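教材貸出事業 進捗報告(5月〜7月上旬分)
2021年7月12日(月)
提出者:Molefe教材室

1.貸出の状況
助成をいただいている発泡素材ブロックの貸出は、期間中に延べ58団体の利用がありました。在庫は全部で3,727個です。5月に返却が重なり、点検待ちの箱が棚に収まらない時期がありましたが、6月末までに解消しています。

2.仕分け方法の変更
これまでは大箱にまとめて戻していたため、貸出前の確認に時間がかかっていました。5月から、色と形ごとに小さな容器へ分けてから棚に入れる方法に改めています。作業台には白い容器と透明の容器を並べ、黄緑のものは白、紫の直方体は透明のほうに入れます。容器はどちらも持ち手の穴があるもので、棚からの出し入れに支障はありません。

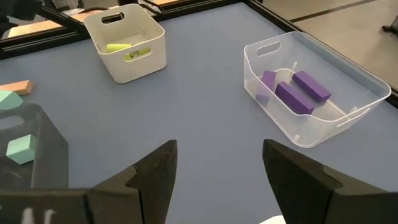 仕分けが済んだ分は、Datixの在庫表に容器単位で登録しています。7月上旬の時点で登録済みは745個です。残りは返却の都度進めており、9月末の完了を見込んでいます。

3.破損と補充
角の欠けや深いへこみのため、200個以上を貸出から外しました。補充分はIktonに見積りを依頼中で、金額が確定しだい別紙で提出します。透明の容器は中身を確かめやすい反面、在庫が少ないため、次の発注では透明を優先する予定です。

4.予算について
容器の購入費は計画の範囲内です。送料は返却の集中により5月分が予定を上回りました。消耗品費からの流用をお願いしたく、申請書を同封します。

次回の報告は10月に提出します。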